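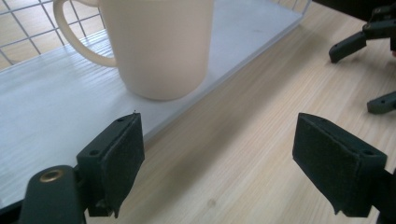 A plain cream mug on a white board.

Broltik review: two hiring rounds in, and I'm keeping it

I run hiring for a small property services company, which mostly means I do it between other things. For years our interview notes lived in email threads, on the backs of résumés and in Edeltraud Hollmann's very good memory. Then she went on leave in August and I had to find something else, fast.

Broltik is an interview scorecard tool. You set up a role, pick the questions, assign them to your interviewers, and everybody scores separately before they can see what the others wrote. I love that last part! Our old debriefs went to whoever talked first (usually me, sorry team), and now the quiet people get their opinions down before I open my mouth.

Setup took me one afternoon. The question library is big, though a lot of it is aimed at office jobs, so I ended up writing my own set for dispatchers and saving it as a template. Seven questions, split between two interviewers – that felt about right for a 45-minute call. We've put 28 candidates through it so far, 14 in each round.

The scheduling side is good too. Candidates get a link, choose a slot, and get a reminder the day before. Dénes Juhász on our team had tried Pruitt at his last job and says the calendar there was prettier, but he likes the Broltik score sheets a lot more. So do I – they fit on one screen and you can type while you're listening.

A few gripes. The phone app is slow to load résumés, especially scanned ones. You can't edit a rejection email after it's queued, only cancel it and start over. And the reports page has a pie chart for everything, which I've learned to scroll past.

Support has been lovely. I wrote in about a duplicate candidate and Tímea Erdős answered the same morning, merged the records and sent me a short how-to for next time.

If you hire a handful of people a year and your notes are all over the place, give it a try. I'd start with a single role and get your interviewers used to the scoring before you move everything over.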